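Sunday, 1st August

Slept until nine, which never happens, and my shoulders are still killing me. Fight night at the Eltadstead hall went on way past midnight and I've got that hangover you get from shouting at a ring for five hours.

Seven fights on the card and the one everybody paid for was the worst of the lot! Eight rounds of leaning. The guy from Manole came in with a great jab and a body like a fridge, and by the third he was hugging anything that moved, the referee included. Then in the seventh the two of them clash heads, there's a cut, the doctor has a look and waves it off, and off we go to the scorecards. I had the Manole man down by two rounds. All three judges gave it to him. The booing was so loud I missed the actual announcement and had to get it from the woman next to me (she had him losing too, and she'd driven 139 miles to cheer for him). 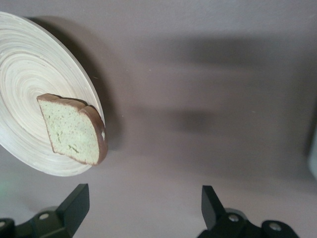
The undercard was terrific though. There was a little featherweight out of Femia, her third pro fight, and she just would not take a backward step. She got caught clean in the second, a proper thudding right hand, and she sort of nodded at it and walked forward again. I was on my feet for the whole last round. Nearly 797 people in there by my guess – the hall is meant to be full at that – and I think every one of us was yelling.

I went through my ticket stubs this morning and it's my first live show since April. Too long. Watching on the laptop is fine but you don't hear the punches, and you don't get the corner men swearing at each other over a lost water bottle.

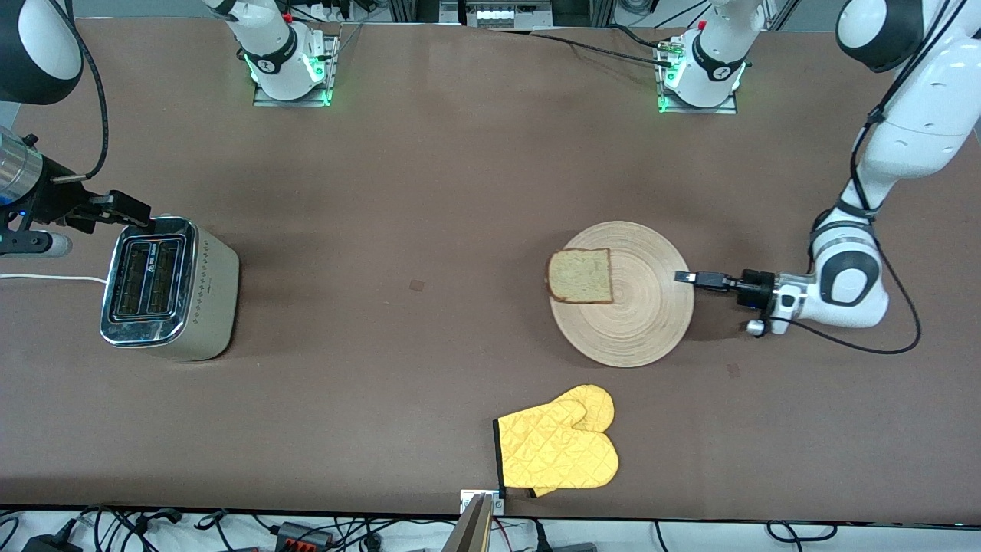 Toaster on the brown table, Sunday.

Anyway, there's talk of a rematch at Prorner in the fall, and I've already said I'm not going. I said it twice on the bus home. Tickets for the good seats will be silly money and it'll be eight more rounds of cuddling. But if they put the Femia girl on the same bill I'm in, cheap seats, no question. Must remember to call about the bus times tomorrow.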